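Limescale, slow drains and other small jobs in a bathroom with hard water

I moved to a house with very hard water, and in the first winter I made nearly all the mistakes that one can make with it. I scratched a tap, I spoiled a nice grey floor mat with bleach, and I paid a plumber for a job which needed only a spoon of citric acid. After that I began to write down what works. My neighbour Annick Coste, who cleaned holiday flats for many years, has corrected a great part of these notes. Where we do not agree, I say so.

Last changed 10 June 2019.

What you need in the cupboard

You do not need many bottles. I keep white vinegar, citric acid powder, bicarbonate of soda, washing-up liquid, a soft brush, an old toothbrush and a pair of rubber gloves that fit. Gloves which are too large make you clumsy and then you take them off, and your hands are red for two days. I also keep a pumice stone, but only for the toilet bowl, and it has a piece of string on it so that no one in the family takes it for their feet.

Please never mix bleach with vinegar, citric acid or any other acid. The gas is dangerous, also in small quantities and also when the window is open. If you have used bleach in the toilet, flush it two times and wait until another day before you use acid. Annick does not keep bleach in the house at all. I keep one bottle for the mould on the silicone and I put it on a different shelf.

Limescale in the toilet bowl

The brown or grey ring is scale with dirt caught in it, so a stronger perfume does not help. You have to dissolve the scale.

Do it in the evening. Push the water out of the bowl with the brush, with short quick movements towards the bend, until the level is as low as you can get it. This is the part that most people leave out, and then the acid is so thin that it does very little. Now put in 4 tablespoons of citric acid powder and a jug of warm water. Warm, please, and never boiling: ceramic can crack from the sudden heat. Lay strips of toilet paper soaked in the same mixture under the rim, where the liquid cannot stay by itself. Close the lid and go to bed.

In the morning take out the paper strips, brush well and flush. An old ring can need three or four nights. If after this time there is still a rough line, use the pumice stone, very wet, with small pressure. A dry stone scratches the glaze, and in a scratched glaze the scale comes back faster.
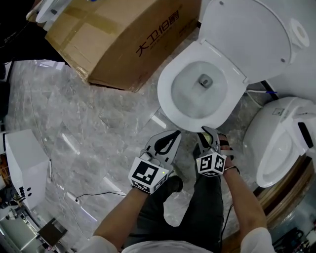 Lid up, so that you can reach the bowl properly.

The hinges of the seat are worth a few minutes as well. Many newer seats have a small button or a cap at each hinge, and the seat comes away when you press or lift it. Look in the leaflet first if you still have it. Under the hinge there is often a yellow dirt that no brush can reach, and it is usually the reason when a clean toilet does not smell clean. Wipe with washing-up liquid and warm water, dry it, and put the seat back. Do not leave vinegar on metal hinges during the night, it takes the shine away.

If the seat moves from side to side, tighten the plastic nuts from below by hand. I used pliers once and broke one, and then I had to buy the whole set from Pakuvia, the ironmonger in our town, who does not sell them singly.

When the toilet runs all the time

A toilet that runs quietly can waste a great amount of water. To test it, put a few drops of food colouring in the cistern and do not flush for half an hour. If the colour comes into the bowl, the seal at the bottom of the cistern is letting water through.

Often the seal is only dirty. Turn off the water at the small valve, flush to empty the cistern, and take out the flush valve. In most models it turns a quarter to the left and comes up. The seal is a flat rubber ring. Wash it with warm water and a drop of washing-up liquid, wipe also the place where it sits, and put it back with the other side down if it is worn. This second side has given me one more year. When you need a new seal, take the old one with you to the shop. They all look the same on the shelf, and they are not.

The shower head

Unscrew it and leave it in a bowl of warm vinegar and water, half and half, for one hour. If you cannot unscrew it, fill a freezer bag with the same mixture and fix it over the head with a rubber band. One hour is enough for chrome. With black or gold-coloured taps and shower heads I do not use vinegar at all, only washing-up liquid and a cloth, every week. I learnt this on a matt black tap from Forano, which has now a pale patch in the form of my thumb.

Soft rubber nozzles you can rub with a finger while the water runs, and the scale jumps out. It takes less time than to look for the vinegar.

Slow drain in the basin or shower

In a basin it is normally toothpaste and soap, in a shower it is hair. For the hair, a thin plastic strip with teeth is better than any liquid. You push it down, turn it, and pull slowly. Have a sheet of newspaper ready beside you before you begin.

For the basin, put a bucket under the bend, unscrew the two large rings by hand and empty the bend. Before you unscrew, take a photograph of it, so that you see later which washer goes where and which side is up. The washers have a sloping side and it goes towards the ring. I put mine back wrongly in January and the cupboard was wet for a week before I noticed.

Bicarbonate with vinegar makes a fine noise and some foam, but it does not open a blocked pipe. Here Annick and I have different opinions. She says it takes away the smell. I say the hot tap does this too. Both of us agree that you should not pour the strong drain crystals into a pipe which is already full of standing water.
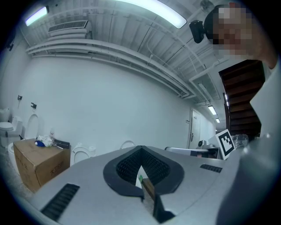
Another habit which helps is to fill the basin once a week to the overflow and then pull the plug. The weight of so much water together cleans the pipe better than a thin stream. Afterwards pour a little clean water in the overflow hole also, with a small funnel. I was surprised how much grey slime came out the first time.

Silicone and mould

Black points on the silicone come from water that stays. After the shower, pull the water down from the tiles with a rubber blade and leave the door open. It takes one minute, and I would say it does more than all the sprays together.

If the points are already there, make a roll of kitchen paper, lay it along the joint and wet it with thin bleach. Leave it for a few hours with the window open, then rinse very well. When the black is inside the silicone and does not go away, the joint must be cut out and made new. Cut with a sharp knife along both edges, remove every bit, wipe with spirit, and let it dry for a full day. For a bath there is a trick: fill it with water before you put the new silicone, and let the water in until the silicone is hard. The bath sinks a little under the weight, so the joint is made at its widest and does not tear at the first bath.

I used the Helex sanitary silicone in white, because the shop had it. Smooth it with a finger dipped in water and washing-up liquid, in one long movement if you can. I could not, and behind the door you can see where I stopped.

Tiles, glass and the wood nearby

For the glass, wipe with half vinegar and half water, rinse, and dry with an old cotton T-shirt. Do not use acid on marble, limestone or terrazzo, it makes dull spots that only a stone mason can polish out. On cement joints use it seldom, and make the joints wet with clean water first, so that they do not drink the acid.

Wooden skirting boards and stairs near a bathroom suffer from wet feet and from mops with too much water. Wring the mop until it does not drip. For waxed wood I use a cloth that is only damp and, two times in a year, a thin layer of wax. A white ring on wax is often only water below the surface. Rub it gently with a little oil on a soft cloth, in the direction of the grain, and wait one day before you decide that it is serious.

From readers

Hertta Honkanen writes that she puts her citric acid in a jar with a large red label, after her son tried it as sugar on a pancake. She also asks if the powder gets old. If it is kept dry it does not. If it has become one hard block, it still works, you only have to break it.

Another reader asked about the blue tablets for the cistern. I have stopped to use them. In my cistern the rubber seal became soft, and with blue water in the bowl I could not see the ring growing until it was thick. A spoon of citric acid in the bowl every second week, left for the night, keeps mine clean enough.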